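How to write a short bio for a theater program

Updated 11/16/25

I've written my own program bio more times than I care to count, and I still dread it! So when the Tuvia Playhouse asked me for a fresh one in July, I finally worked out a method.

Start by asking for the word limit. Mine was 46 words, and my old bio ran to 2,528 characters (I know, I know). If they don't give you a limit, keep it to a short paragraph.

Next, dump everything on a page: schools, roles, training, that summer tour with the Carhuamaca Players. Don't edit yet. Just type.

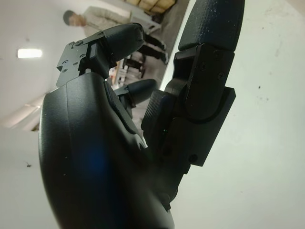
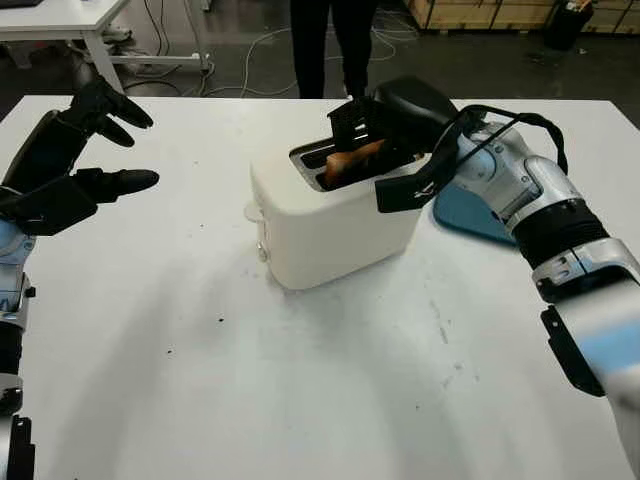 Two black robotic hands; cream toaster on a white table.

Now circle the credits that fit this show. For a comedy I lead with comedies. I keep my degree to one line, school and major, and skip the year. Three or four roles is plenty, and the show titles go in italics if the house style allows it.

Write it in third person, present tense where you can. "She is thrilled to be back at Tuvia" is fine once, but check that the rest of the cast isn't thrilled too. I usually swap mine for a quick thank-you to my family.

Last of all, read it out loud and check every spelling against an old program. I once had the Pikel Street Theatre down as "Pickle" for a whole run - eight performances! Then send it in and save a copy, dated, for next time.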